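Talks | Slides | Notes | Archive

Speaker notes – Packing glass for the counter: trays, liners and loose parts
Nurside small retail meetup, May 20, 2024

Slide 1. Keep the intro short. Scope is gift sets with one glass item and its loose parts. Ceramics are in the Lilton talk.

Slide 2. Give the numbers. Famier shipped 891 sets in December. Returns came to 149. Only 12 were breakage. Most of the others were missing parts: caps, cups, cards. Pause here.

Slide 3. Tray first. Every part goes on the tray before any part goes in a box. Rounded corners are easier to line. Cut the sheet to the base and leave the walls bare.

Slide 4. Order of work. Bottle on its side, neck toward the far edge. Cap next to the neck. Cloth folded once and laid over the body. Card last, one edge under the cloth so it stays put.

Slide 5. Liner choice. A printed sheet costs more than plain tissue – roughly 5 cents a set at our volume. Small clear parts are harder to find on a busy print. Mention the test with plain gray if asked.

Slide 6. Box within reach, on its side or tilted, opening toward the tray. Wrapping material behind the tray, never on it.

Last slide. Leave up during questions.
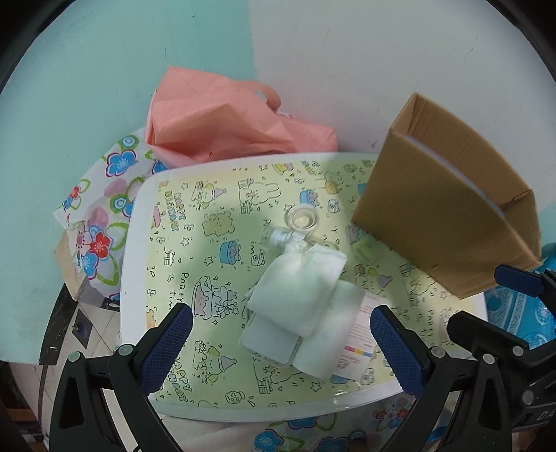

Birthday tray with bottle, cap, cloth and card; box at right.

Contact | © Erdős Packaging Notes | Back to top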